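Kitchen robots still slow on the simple jobs, trial finds

28th November

A robot arm that can open a microwave, move a pot and turn a tap is getting better at its work, but it is still a long way from being useful in a real home, according to results released by robotics firm Vuvance.

The company spent the winter testing a single arm on a set of kitchen chores at its Omska workshop. The arm was given 700 attempts in the final round. It finished 87 per cent of the jobs that had only one step, such as pulling a door open or putting a cup in the sink. When two or more steps had to be done in order, the results fell away sharply.

Walid Aoun, who ran the trial, said the gap was larger than his team had hoped for.

"Opening the microwave is fine. Putting a bowl in is mostly fine. Ask it to open the door, put the bowl in and shut the door again, and you start to see trouble," he said. "If the door swings back a bit, the arm doesn't always notice. It carries on as if the door was still open."

The tests are done on play kitchens made for children. Aoun said they were cheap, light and easy to replace, and a mistake did not mean calling a plumber. The doors and handles are also close enough in shape to the real ones for the early stages of the work.

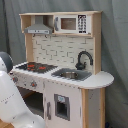
Each chore is first shown to the arm by a person steering it by hand. Vuvance recorded 2258 of these runs before the final round began. The software then tries to copy what it was shown, including with the kitchen turned at a different angle or the dishes set out in new spots.

Changes in lighting caused fewer problems than expected. Handles caused more. The arm tended to grip too high on upright handles and slip off before the door had moved. A new set of finger pads helped, and the team repeated the door tests after fitting them.

Speed is the other problem. Moving a pot from the stovetop to the sink took the arm 84 seconds on average. Aoun said a person would do the same thing without thinking about it, and that most of the lost time came from the arm stopping to check its position.

"We could run it faster today, but then it knocks things over," he said. "Slow is a choice at the moment. I don't expect it to be a choice people would pay for."

Albane Royer, who studies household technology and was not part of the trial, said the results were worth having even though they were modest. She said many public demonstrations showed one good run and left out how many tries it took to get there.

"I'd like to see every company put its failures in the same table as its successes," Royer said. "A person buying a dishwasher knows it will wash the dishes. With these machines you can't yet say that about any one chore, let alone a whole kitchen."

She said she expected the first useful jobs to turn up in places where the layout stays the same from day to day, such as canteen kitchens and the back rooms of shops. Homes would come later. People leave chairs out, hang tea towels over handles and put the kettle somewhere else, and each of those small changes can be enough to stop a machine.

Shop-floor work is already part of the plan. Riviere, a grocery chain, has agreed to let Vuvance try a second arm on shelf stocking at one of its stores. That trial will start in January and will run after closing time, with a staff member present. The arm will handle boxed goods only. Glass jars and fresh fruit have been left off the list for now.

The software for the store trial is being written with Plurbridge, which already supplies stock systems to the chain. The firms did not say what the project would cost.

Riviere staff were told about the plan at a meeting earlier this month. The chain said no hours would be cut during the trial and that the results would be shared with store employees before any decision was made about using the machines more widely.

Vuvance said it had no date in mind for a product people could buy for the home. Its next round of kitchen tests will add wiping down a counter, which the arm has tried only a handful of times. Aoun said cloths were hard because they never sat the same way twice.

"It picks the cloth up well enough," he said. "Then it has a ball of cloth in its hand and no real idea what to do with it."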